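The Drawer Money

The letter said 388 dollars and I read it standing up, coat on, keys still in the door. Three hundred and eighty-eight. Not a lot of money to anybody with money. To me it was June's rent short by most of it.

Aunt had left it to me. Not in a will, nothing like that. In a drawer. Her landlord in Skekudcombe found an envelope with my name on it taped under the cutlery tray and he counted it, and wrote the sum down, and asked would I please come and collect because he was painting.

So. The bus. Two changes and a wait in Puvon where the only thing open was a laundromat. I sat in there for the heat. A woman folding towels asked me was I going to a funeral. I said no, that was in the winter, I missed it. She went on folding. I hadn't meant to say the second part.

I did miss it. I was working. That's what I told my mother, and it was true, I was at work, I had traded to be at work.

Skekudcombe has one hill and Aunt lived at the top of it. Twenty-nine steps up to the door after the hill, she used to make me say them out loud when I was small, so I'd stop whining. I said them this time too. Under my breath. Got to the top and couldn't get it. Had to sit down on the wall like an old lady.

The landlord wasn't there. Key under the pot. Note on the table – HELP YOURSELF, paint wet in hall.

I went to the kitchen first. You always went to the kitchen first at Aunt's, you could have been bleeding and she'd have sat you at that table and moved things over to make a place for your elbows. She never cleared a table in her life. Just pushed everything to the other side.

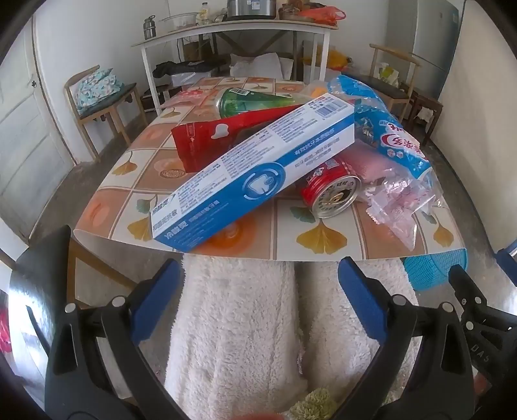 Photo: Tshabalala / Plinent Reader

The envelope was on the counter, next to the tray it came off of. My name in her writing, the big slanting capitals. Tape still on it, gone brown. I didn't open it. I put it in my inside pocket and zipped it and then I thought well, that's it, that's what you came for, next bus is in an hour.

And I stayed there.

Opened the cupboards. I don't know why. Rice. Tea, the smoky kind. Nine jars with nothing in them, washed, lids on. Every bag closed with a clothespin. A tin that used to have butter cookies in it and I thought, thread, it'll be thread, and it was thread.

Under the thread was a little book. Bank book, I thought. But no. Lists. She had written down every time I called.

Not what I said. Just the date, and how long, and one word. The word was for how I sounded. TIRED. Tired again. Cold (I think she meant I had a cold). HAPPY, underlined, and I looked at the date and tried to remember what I had been happy about and there was nothing. No idea at all. A whole happy day, gone, and the only record of it in a cookie tin.

The calls got shorter as it went. She didn't comment. Twenty minutes. Twelve. Four. Then gaps. There was a page with only two lines on it for a whole spring.

Next to some of them she put a number. Five. Ten. Three. I thought it was minutes again and it wasn't. Took me a while. I'm not quick with that sort of thing, I had to sit down with it and run my finger along. It was dollars. Every time I called she put somthing in the envelope. Five if I sounded fine. Ten if I didn't.

I got the envelope out then. Counted it on the table, fives and ones and tens, soft like cloth. 388. He'd counted right.

At the back of the book, last page, pencil. 500 – AND THEN TELL HER. That was all. Five hundred and then tell her. Tell me what? That there was money? That she'd been saving it? Or something else, something she was keeping till the number came up round. She liked things to come up round.

I did the sum. It isn't a hard sum. One hundred and twelve short. Eleven bad days and change, at ten a time. I could have made eleven calls. I had a phone in my hand the whole of that year, I had it in my hand on the toilet for gods sake.

It's the little purchases that get you, going through a person's rooms. Nobody warns you off the bathroom shelf. At my place I buy the cheapest of everything and use it till it's flat, and she was just as tight, she'd cut a tube open with scissors and scrape. But not with the teeth. For teeth she paid up, the box in blue and white with the Chinese printing up the side that promised help for sensitive teeth and troubled gums, and she bought one for me each time she bought one for herself, and mailed it, and the stamps cost more than the box. I used to roll my eyes. I had four of them under my sink at home, never opened.
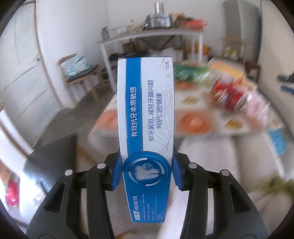

I missed the bus. Obviously I missed the bus. It got dark in the kitchen and I didn't put the light on, I sat with the book, and the fridge hummed and quit and hummed. Somebody downstairs ran a bath. Somebody's kid was practicing a recorder, the same five notes, wrong on the fourth every time.

Then I took out my phone and called her number.

I knew it was off. I knew that. My mother had seen to it. But I let it go anyway and there was the click and the voice, the number you have dialed, and I talked over it. I said hi it's me. I said I'm in your kitchen. I said I'm fine, and then I said no, ten. Put ten.

It hung up on me. I found a pencil in the tin.

I wrote the date the way she did it. March 24, 2019. One minute. Couldn't think of the word so I left that space blank, and I took a ten out of my own wallet, which left me bus fare and not much, and put it in with the others.

398.

Washed my cup. Key back under the pot. I got paint all down my sleeve going out through the hall – green, it never did come out – and I said the steps going down, too, loud this time, and there were still twenty-nine.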